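Two-armed block sorter takes shape at Skirko workshop

Members of the Skirko shared workshop have spent most of the autumn on a home-built sorting rig, and it is close to its first open evening. Two arms, one rail, a booth made from aluminium profile and leftover wallpaper. Budget was 271 pounds for everything except the arms, which Leonidas Antoniadis and Hongmei Fang already had between them.
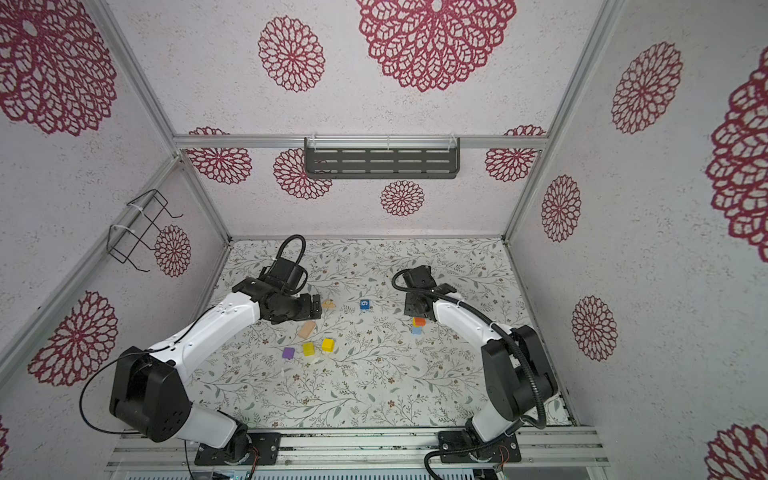 Both arms over the blocks in the Skirko booth.

The job sounds easy. Pick up a block, put it where it belongs, dont hit the other arm. Fang wrote the bit that keeps them apart and says it took 3 goes -- the first two were "very polite", each arm waiting for the other and nothing moving at all.

Cubes are fine now, she says. Odd shapes less so. The target for the open evening is 200 picks without anyone reaching in, best run so far is 88.

Antoniadis has been working on the wooden pieces, wich are harder to hold square than the cubes. He wants the grippers to manage a triangle point up before he'll call it finished.
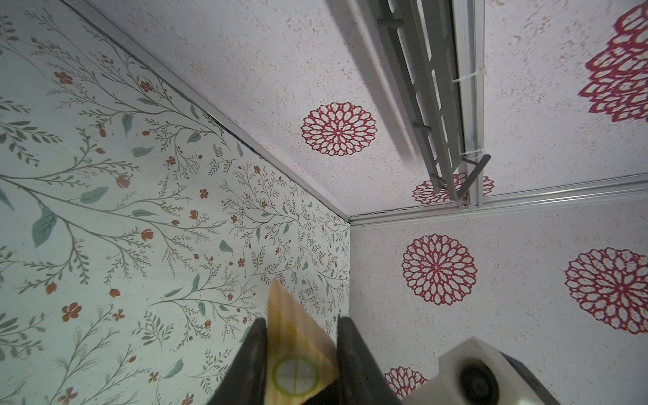

Workshops & Making

Sơn Triệu, who papered the booth, has already been asked where the red pattern came from. End of a roll, he says, and no there isn't any more.

Open evening is in December, date to be confirmed. Free, but space is tight so put your name on the list by the door. Anyone with spare profile or cable ties -- bring them along.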